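Yuxi Shao opened the log at run 112 and wrote that the Quintana fingers were fitted. The Trarnell set had gone back in its tray with a note on slip.

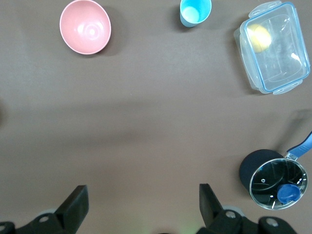
Photograph: wrist camera, Iltthorpe bench

Thaís Caldeira read the note twice. "Slip on what?"

"Lids. The round knob on the saucepan."

"And the bowls?"

"The bowls were fine."

She entered a grip force limit of 3 and left the controller alone. The contract from Karnside asked for 200 runs on each set, bread included, and allowed no change of gains between them. Bread was the difficult line. A slice gave no clear edge in the force trace, and lettuce gave nothing at all.

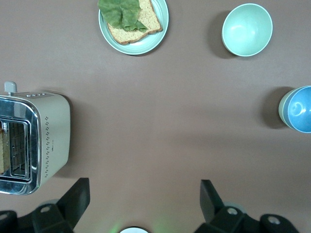

"We could report it as a null," Yuxi said.

"We could report it as bread." Thaís saved the file. The trace stood at 2575 samples and the cursor went on blinking after the last one - the same place as in the Trarnell log.

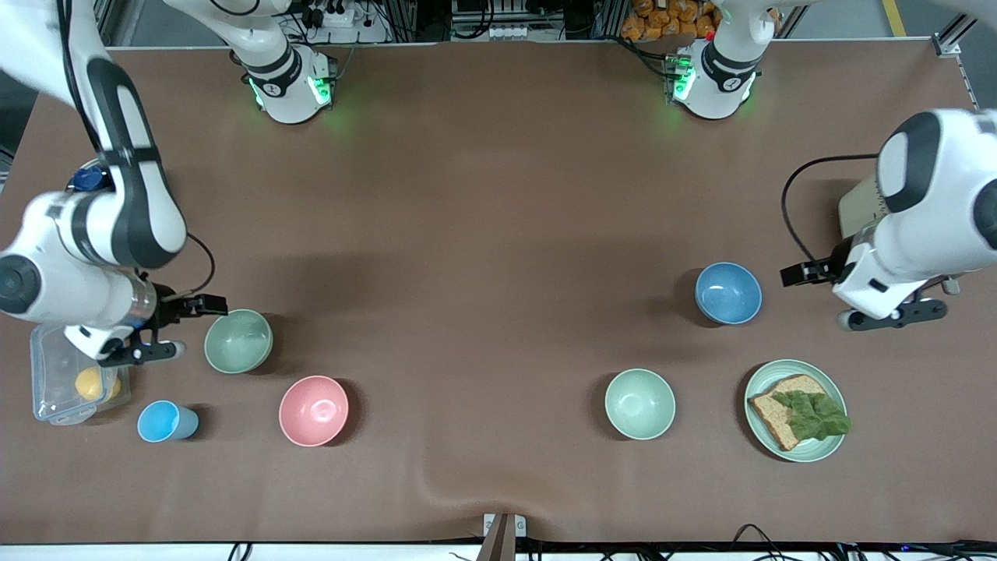

Yuxi laid one trace over the other. They matched to the width of the line.

"Different fingers," she said.

"Same controller."

Thaís took the pen and, under cause, crossed out the word grip.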